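# Looking after the oil in a small workshop

My old neighbour Nesma Ramadan used to say that you can judge a workshop by its oil shelf, and I've come round to her way of thinking, though it took me years and one ruined compressor.

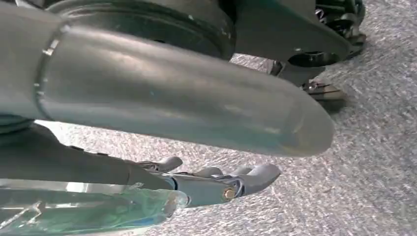
So, to begin with the drum or can itself. Keep it indoors if you possibly can, and if it must live outside, lay it on its side with both bungs below the oil level - rain sits on an upright lid and gets drawn in as the drum cools at night.

Let a new can stand overnight before you pour from it. Any water or grit will settle, and you can leave the last inch behind for the garden gate hinges.

Used oil wants its own container with a proper screw cap, labelled in large letters. Please don't mix it with paraffin, brake fluid or white spirit, however tempting one big tub may be! Our tip at Trikesach turns away anything mixed, and I have driven the 14 miles home again with a full boot to prove it.

Funnels are worth a word too. I keep one for clean oil and one for dirty, and hang them on opposite walls. Wipe them with a lint-free rag - old cotton sheets are lovely for this - and dry oily rags flat outdoors before they go in a lidded metal bin.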